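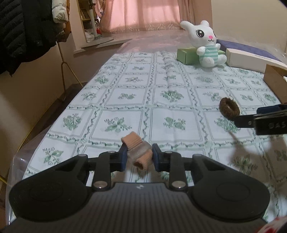
Figura 1. Pinza manual con un objeto cilíndrico pequeño entre los dos dedos.

Sesión 2 - Comparar pinzas sin engañarse

Antes de nada, un recordatorio para los que venís del grupo de Plultville: la numeración de los ejercicios es la del cuaderno Sasley, la otra ya no la uso (me hacía un lío tremendo, lo confieso).

En la figura 1 fijaos en el contacto. La pieza tiene la superficie con relieve y además una banda de plástico translúcido en medio, o sea, dos texturas para una misma almohadilla. A mí estas piezas me encantan para empezar - obligan a decidir dónde se aprieta. Apuntad siempre por qué zona cogéis el objeto, que luego comparamos hojas y no hay manera de saber si hablamos del mismo agarre.

Para la comparativa Rey haremos 7 intentos por objeto con cada pinza, siempre en el mismo orden. Si un intento sale mal se anota igual, ¡no se repite a escondidas! El curso pasado juntamos 237 agarres y tuve que tirar 143 por hojas a medio rellenar, y todavía me duele.

Lo que viene después es más entretenido: coger cosas de dentro de una caja abierta. Con tela arrugada no hay un borde claro, los dedos entran abiertos y las paredes de cartón estorban más de lo que parece. Yo suelo empezar por lo que asoma, por ejemplo un coletero de pie, y dejo lo plano para el final. 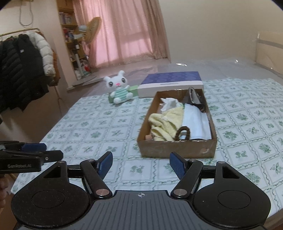 Para entregar

Una página por pareja con la tabla y vuestra opinión sobre las almohadillas. Quien vaya a usar el montaje de Skusevero en septiembre, que me avise ya.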